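Zwei Hände, zwei Kameras und viel zu wenig Schlaf

28. Dezember 2025, von Kipchumba Obura

Zwischen den Jahren ist es im Labor herrlich ruhig. Das Telefon schweigt, die Heizung läuft auf Sparflamme, und ich habe endlich Zeit für den Vergleich, den ich seit September vor mir herschiebe: die mehrfingrige Hand von Wevonell gegen unseren alten Zweibackengreifer von Kuteck. Beide mussten an unserer Übungsküche ran, beide mit derselben Steuerung (Trorklow, Version 4) und mit denselben Aufgaben. Und ich hatte so viel Spaß dabei, dass ich jetzt einfach alles aufschreiben muss!

Kurz zum Hintergrund, falls jemand neu mitliest: Den Kuteck kenne ich in- und auswendig. Zwei Backen, ein Motor, eine Zahl für die Öffnungsweite. Er ist stur und zuverlässig, und wenn er etwas nicht greifen kann, sieht man das sofort. Die Wevonell-Hände sind eine ganz andere Welt. Jeder Finger hat seine eigene Stellung, der Daumen kommt aus einer anderen Richtung, und man sitzt erst mal einen halben Abend vor den Parametern und fragt sich, wer sich das alles merken soll. (Ich habe mir am Ende einen Spickzettel an den Monitor geklebt.)

Die Geschirrschublade war mein Lieblingstest. Ausziehen, Teller greifen, Tasse greifen, wieder zuschieben. Klingt banal, ist aber gemein, denn ein flach liegender Teller bietet fast keine Kante, unter die man kommt, und die Drahtzinken stehen immer dort, wo ein Finger gerade hinmöchte. Mit dem Kuteck habe ich den Arm jedes Mal fast senkrecht stellen müssen. Mit der Hand kann ich flacher anfahren und die Finger schon vorher etwas einrollen, das gibt mir viel mehr Spielraum im Ellbogen.

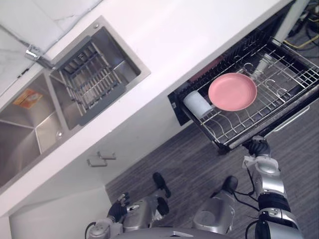

Braucht man für so etwas überhaupt eine Hand mit mehreren Fingern?

Für Teller allein würde mir der Zweibackengreifer reichen, sobald aber Griffe, Tassen und Schubladen in einer Aufgabe zusammenkommen, spart die Hand so viele Umwege, dass ich sie nicht mehr hergeben möchte.

Beim Schubladengriff habe ich mich übrigens am meisten verschätzt. Ich dachte, einhaken und ziehen, fertig. Mit zu steifen Fingern zieht der Arm aber leicht schräg, und dann verkantet die Schublade. Ich habe die Nachgiebigkeit in Trorklow Stück für Stück hochgedreht, bis es sich gut anfühlte, und bin bei einem Wert gelandet, den ich vorher für Unsinn gehalten hätte. 10 Durchgänge pro Einstellung, danach erst weiterdrehen, sonst verliert man völlig den Überblick. Insgesamt liegen jetzt 2661 Greifversuche auf der Platte, alte und neue zusammen, und ich freue mich wie ein Kind auf die Auswertung.

Dann die Kameras. Der Blick vom Kopf ist toll für die Planung: Spüle, Schublade, beide Arme, alles drin. Für die letzten Zentimeter taugt er mir weniger, weil die Hand gern genau das verdeckt, was ich sehen will. Also läuft am Handgelenk eine kleine Kamera von Lyimo mit. An deren Sicht muss man sich gewöhnen! Der Daumen steht riesig und unscharf im Vordergrund, mit seinem schwarzen Faltenbalg, und daneben wirken die drei Finger beinahe zierlich. Dafür kann ich ihre Stellung zueinander gut beurteilen, und darum ging es mir ja. Ich schalte inzwischen ständig zwischen beiden Ansichten hin und her und merke es kaum noch.

Eine Sache zur Belichtung, die mich einen ganzen Nachmittag gekostet hat. Helle Möbelflächen und dunkle Fingerkuppen vertragen sich schlecht mit der Automatik. Ich habe die Belichtungszeit jetzt fest auf 4000 Mikrosekunden gestellt und regle den Rest über die Verstärkung. Das rauscht ein wenig, aber das Bild pumpt nicht mehr, sobald die Hand über eine weiße Fläche fährt. Wer eine bessere Lösung hat: bitte her damit, die Kommentare sind offen.
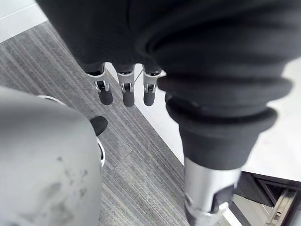
Was als Nächstes drankommt

Zuerst der Kuteck mit weicheren Backen. Ich habe ihm mit den harten vermutlich unrecht getan, und ein fairer Vergleich sieht anders aus. Danach will ich die Tasse noch einmal in Ruhe angehen, liegend und stehend, jeweils mit beiden Kameras und einmal nur mit der am Handgelenk. Und die Fingerstellungen für den Schubladengriff schreibe ich sauber auf, damit der Spickzettel vom Monitor verschwinden kann. Die Parameterdatei stelle ich hier ein, sobald ich die Kommentare darin so umgeschrieben habe, dass auch andere sie lesen können.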